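# The Last Piece in the Box

The first thing to go missing from a chess set is a pawn. The second is whoever was supposed to look for it.

I learned this in April, when I bought a club's worth of secondhand sets from a shuttered recreation hall in Misonwood for less than the price of dinner. There were 11 boxes. The listing promised "mostly complete," a phrase that deserves the same trust as "lightly flooded." One box held two black kings and no white one, which suggests either a merger or a coup. Another held a thimble, which had clearly seen more play than the rooks.

Cameron Crichton took the news calmly. He repairs and matches orphaned chessmen from a narrow shop in Wolgate, and he keeps 2,072 loose pieces in seed drawers along the back wall. He knows the number because he pays insurance on it. Knights get two drawers of their own, sorted by how annoyed the horse looks.

"People think they want an exact replacement," he told me, holding one of my bishops up to the window with visible pity. "They want one that doesn't bother them. Those are different jobs, and the second one's cheaper."

He matches height first, then the width of the base, then the felt. Color comes last, which surprised me until he lined up six black pawns on the counter and I saw that they were brown, charcoal, plum and three kinds of tired. Put any one of them alone on a board and it's black enough. Put it next to its supposed brothers and it looks adopted.

The board matters less than anyone who sells boards would like. Crichton plays on a folding one with a crease down the middle that tips rooks over if you breathe near them. He has opinions about square size (the king's base should fill three-quarters of a square, no more) and none at all about wood. His customers have plenty. One of them, Reginald Castellanos, drove in with a walnut board wrapped in a bath towel and a set that had been missing its queen for 39 years. The family had been using a salt shaker.

"It was a good salt shaker," Castellanos said. He had brought it along, in case Crichton wanted to measure it.

They tried four queens. Castellanos rejected the first for being too tall, the second for being too short and the third for reasons he declined to discuss. The fourth he carried around the shop for a while in his jacket pocket, apparently to see how they got on. He paid, wrapped the board back up and left the salt shaker on the counter. Crichton mailed it to him — with a note, he says, though he won't tell me what was in it.

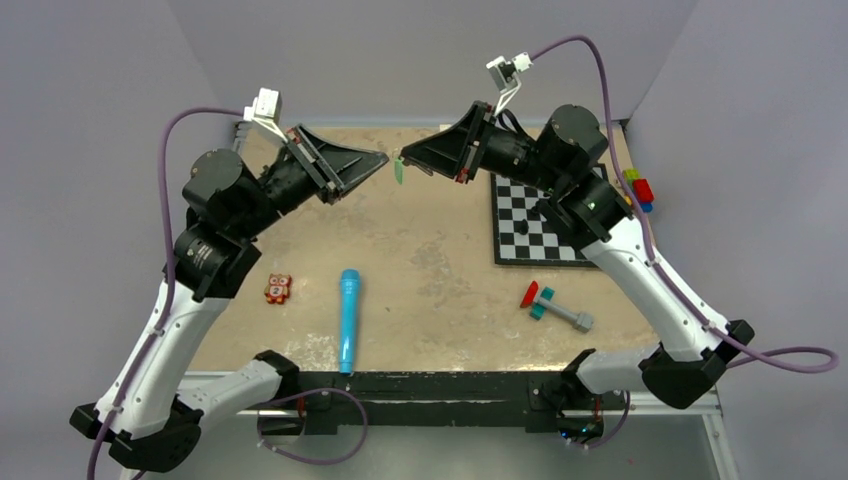 **WOLGATE, May 2022**

One black piece on a checkered board is either the end of a game or the beginning of setting one up, and I have come to prefer the second. A nearly bare board is restful. It asks for nothing yet. The scuffed tan tabletop around it, worn pale in patches toward the front, is the kind of surface I would choose over Castellanos's walnut, mostly for the freedom to put a mug down.

Setting up turns out to be where everybody's character leaks. Crichton puts out the rooks and works inward. Castellanos does all the pawns first, a habit he blames on an uncle. I start with whatever comes out of the box, get the king and queen backward and then fix it while pretending to straighten them.

By the middle of the month I had nine full sets out of the original boxes, plus a bag of leftovers that Crichton bought back at a rate I would call insulting if I hadn't already spent the money on felt. The thimble he wouldn't take. I've given it to the set with the two black kings, where it is serving as White's monarch until something suitable turns up in the seed drawers.

It has lost every game so far, twice to my niece.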